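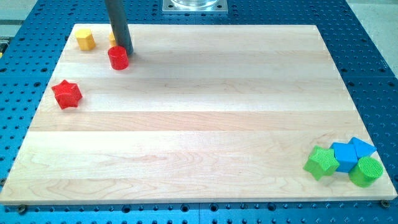

1/ Machines and the washing-up

Mulley wants 998 quid for an arm that will "tidy as you go". I run a kitchen shop and I've got 174 mugs to put back on shelves by Monday, so I'm listening.

2/ Warm colours at one end of the board, greens and blues at the other. Fine. My stock doesn't come in bright stars and cylinders, and it breaks.

3/ One grey rod, no fingers. A rod can nudge a block along a flat board – it can't lift a mug off a hook.

4/ Lewis Moffat reckons two years until one does a dishwasher. He said two years last November as well.

5/ Nazar Fedoruk asked what would change my mind. A wet saucepan with a lid, a drawer that sticks, and no engineer in the room. Sirko and Emeck are welcome to have a go too.

6/ Until then I'm paying a Saturday lad.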